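Harvest Supper and Coat Drive Bring Neighbors Together in Drenance

It has been a busy and happy fall for everyone connected with the Illero Thrift Shop, and we are so pleased to be able to share the news that the Harvest Supper and Coat Drive, held on November 9, 2024 at the Deligiannis Hall on Mill Street, was the best attended supper we have ever had! A total of 246 tickets were sold, the last of them at the door to a family who had driven over from Tristton in the rain and were very glad to get in out of it. All proceeds from the evening go to the Warm Homes Fund, which helps Drenance families with heating bills, winter boots, and small repairs through the cold months.

Doors opened at five, and by twenty past the coat racks along the back wall were so full that two more had to be brought over from the shop (thank you to the high school wrestling team, who carried them the whole way up the hill and then stayed to wash dishes). Supper was turkey soup, three kinds of cornbread, baked beans, and the apple crisp that people start asking after in August. There was a vegetarian soup this year as well, and it ran out first, so we will be making a bigger pot next time.

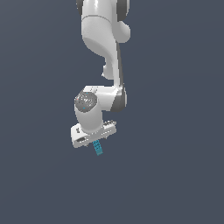
A white robotic arm against a slate blue-gray background.

After supper, shop manager Wakana Nomura welcomed everyone and read out the names of the groups receiving grants from the thrift shop this season. There are 19 of them, and they include the library's homework club, the senior lunch van, the community garden on Foundry Lane, the middle school band, and the Drenance Food Shelf, where shelves tend to get thin right before Thanksgiving. Each group was invited to come up and say a few words, and most of them kept to a few, though the band director did get going on the subject of tuba repair and was given a very kind round of applause to help him finish.

"Every sweater and soup bowl that comes through our back door ends up doing something good for somebody down the road," Nomura told the room. "I've been at the shop a long time now and I still get a lump in my throat when I read this list, so please bear with me."

The coat drive brought in more than anyone had room for. Over 38 bags of coats, snow pants, hats, and mittens were dropped off during the evening, many of them freshly washed and a good number with a note tucked in the pocket for whoever wears them next. Sorting begins Monday at the shop, and coats will be free to anyone who needs one, no paperwork and no questions, from the following Saturday until they are gone. Children's sizes go quickly, so do come early if you are looking for those, and if you have a child's coat in a closet that has been outgrown, we would still love to have it.

Then came the raffle, with baskets put together by shops up and down Mill Street. The garden basket went to a gentleman who told us he lives in an upstairs apartment and has never grown so much as a radish, and he passed it straight along to his sister at the next table. The quilt, stitched over the summer by the Tuesday sewing circle, was won by one of the wrestlers, who seemed delighted with it.
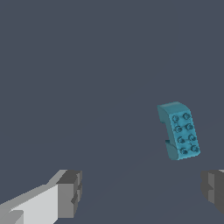

A teal toy building brick with eight studs.

If you missed the supper, there is still plenty of time to help. The Illero Thrift Shop takes donations at the back door on weekday mornings, and we are especially short of twin sheets, working lamps, and winter boots in adult sizes. We are also hoping to fill 2 openings on the Thursday afternoon register shift. No experience is needed, the company is very good, and there is usually cake.

Grant applications for spring can be picked up at the front counter beginning the last week of November. Local groups of any size are welcome to apply, and Wakana is happy to sit down with first-time applicants and go through the form. And whoever left a blue casserole dish with a glass lid in the hall kitchen, it is washed and waiting for you behind the register.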